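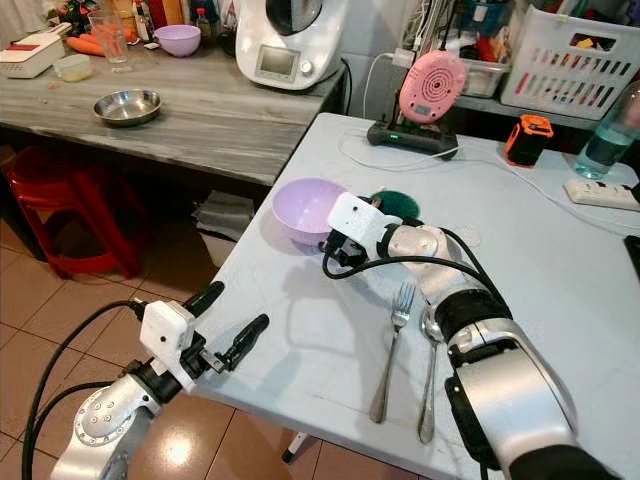

1/ Küchentisch, Stand August. Regel im Haushalt: erst abräumen, dann wischen. Gabel und Löffel nebeneinander, Schale an die Kante, grüner Scheuerpad nur mit leichtem Druck.

2/ Netzkabel und Steckerleiste bleiben am Rand. Wer nass wischt, zieht vorher den Stecker. Gilt auch für Fulgencio Robles.

3/ Pad: 2 Stück pro Packung. Auf heller Platte immer erst an einer Ecke testen – matte Stellen lassen sich nicht auspolieren.
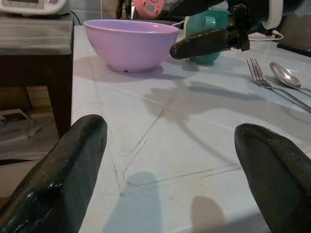 Lesezeit: 2 Min.

4/ Transparente Platte mit runden Ecken: kein Pad, nur Mikrofasertuch. Kratzer fallen erst im Gegenlicht auf.

5/ Schale und grüner Becher sind Kunststoff, kommen also ins obere Fach der Spülmaschine. Besteck nach unten, Griffe ebenfalls.

6/ Pflegehinweise für Holzplatten folgen separat.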